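About Keltov

Keltov is a packing and presentation studio. Small makers send us their goods, and we work out how each piece should sit in its box, then pack and ship the orders. Pin-yu Yen and Seon-mi Chae opened the business in September with one table and a borrowed van.

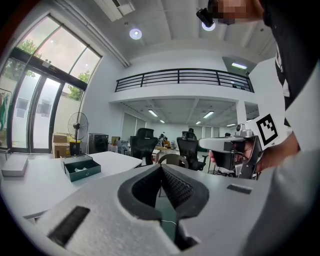
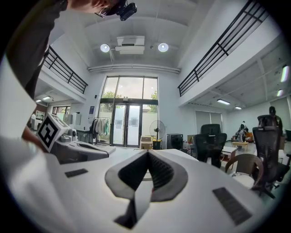
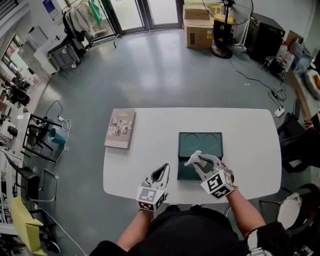
Most of our work is gift sets. A customer sends samples, we measure them, and Seon-mi draws a tray layout. We then try the pieces by hand until they sit flat and lift out easily. The dark green tray on the white table, with two round recesses side by side, is the kind of layout we like for a pair of items. We keep the lid choice for last, when the height is settled.

Our first large order was 444 sets for Dresten. The Hurlow order after that was 1,371, and we still use the packing sheet we wrote for it. The minimum is 18 sets.

Pin-yu handles quotes and delivery dates. Please send two samples of every item, including any card or leaflet that goes in the box. Samples are returned with the finished order unless you ask for them sooner.

Contact | Shipping | © 2024 Keltov | Back to top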